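Rillis round table in lime

We've had the Rillis in our range for a while now in the quieter colours, and I'm so pleased the lime has joined them. It's a proper cheerful green – bright enough to wake up a white room, and it makes almost anything you put on it look good. A paperback, a cup, a bit of lunch, and you've got a spot people want to sit down at.

The round top suits shared rooms particularly well. You can pull up a chair from any side, and there are no corners to catch your hip on when you squeeze past (I have the bruises from our old square one!). It weighs 20 kg, so two people can shift it across the room without much fuss.

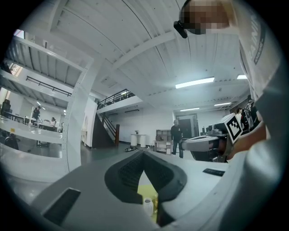
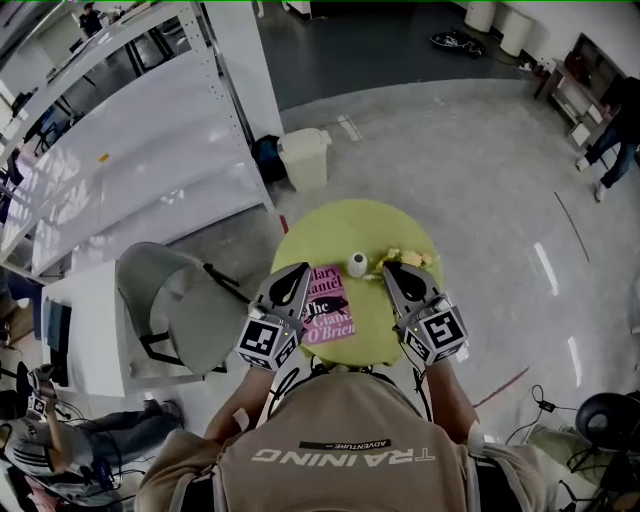
First picture: small white vase on a yellow-green surface. Second: round lime-green table with a grey plastic chair beside it.

Crumbs do show up on the lime, I'll admit. A soft damp cloth is all we use on ours, and please keep scourers well away from any colour in the range. Wipe up coffee and curry sauce quickly.

The table comes with 2 spare feet and a 2-year guarantee. Chairs and accessories are sold separately. If you're trying to match it to the Heo stools or a Plonon shelf, ask for a colour sample first – they're free and we keep plenty on hand. The next lot of lime tables is due in September.

Fiifi Ametepe, Distirine

Last updated: August
Contact us | © Distirine | Back to top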